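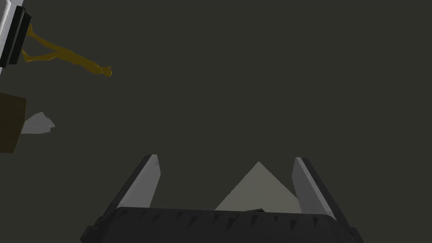
4. Setting up film nights in Werkari

Read section 3 first if you haven't got an account yet. Needs version 14 or later of the app. Older ones will open but the subtitle menu is missing and you'll get stuck at step 6.

4.1 Before you start

Have ready:
- your screening licence code (on the letter from Deltis, bottom right)
- the film file or the disc
- a list of the trailers you want, in order
- the hall login, not your own

Note: the licence code is for one title and one night. Showing the same film twice means two codes. Yes, even a matinee and an evening on the same date.

4.2 Adding the film

1. Log in with the hall account. Press Programme, then New night.
2. Type the title as it's spelled on the licence letter. Dubbed releases often go under two titles, use the one on the letter.
3. Put in the licence code. Capitals, no spaces. A green tick comes up. If you get an amber one, the code is fine but the date is wrong, go back and change it.
4. Pick the language version. For Hindi, Tamil, Telugu and Kannada films there's usually an original and one or more dubs, listed seperately. Original is at the top.
5. Press Load. A full length feature takes nearly 14 minutes over the hall wifi. Cable is much quicker.
6. Open Subtitles and choose a track. "Forced" means only the songs and signs get subtitled. Most people want "Full".
7. Save.

CAUTION: don't close the lid while it's loading. The load starts again from nothing and the code may lock. If it locks, see 4.6.

4.3 Trailers and the interval

8. Press Before the film. Drag trailers in. Maximum 4.
9. Check the certificate on each one. A trailer with a higher certificate than the film gets a red edge and the night won't publish until it's gone.
10. Interval: on or off. If on, Werkari uses the break point built into the film. Not every film has one. Then you set the time yourself, so watch the middle bit beforehand and pick a place that isn't halfway through a song.

Note: house lights are not linked to the interval. Someone has to do the lights.

4.4 Seats and tickets

11. Choose a room plan. Small room is 300, main hall 800. Custom plans are under More.
12. Block any seats you don't want sold (sound desk, wheelchair companions, broken ones).
13. Set prices. Leave blank for free, don't type 0, it prints as "0.00" on the ticket and people ask about it.
14. Publish. The night shows on your public page straight away.

CAUTION: once a ticket has been sold you can't change the room plan. Only block or unblock single seats. Cancelling the night refunds everybody and can't be undone.

4.5 Sound check

Do this with the room empty of audience and the doors shut.

Play the test reel, Programme > Tools > Test reel. Each speaker says its own name. If left says "right", swap the leads at the back of the Broretico unit, not in the software. Then play the first song of the actual film. Songs on a lot of big action releases are mixed louder than the dialogue, so set the level on the song and check you can still hear talking from the back row.

Write the level down. The slider does not remeber it between nights.

4.6 If something's wrong

Code locked: ring Deltis with the letter in front of you. Unlocking is done by a person so not late in the evening.

Picture fine, no sound: output has gone back to the laptop. Settings > Sound > Pelupessy Hall.

Subtitles out of step: press the left or right arrow while the film plays. One press is half a second. Works during a public showing, the audience won't see a menu.

Black bars on all four sides: wrong screen shape. Settings > Screen > Wide.

Poster missing from public page: upload it again as a JPG. PNG support is planned for October.

Section 4 checked by Seija Pelkonen and Yoga Mandagi, August 29, 2024. Refunds and box office reports are in section 5.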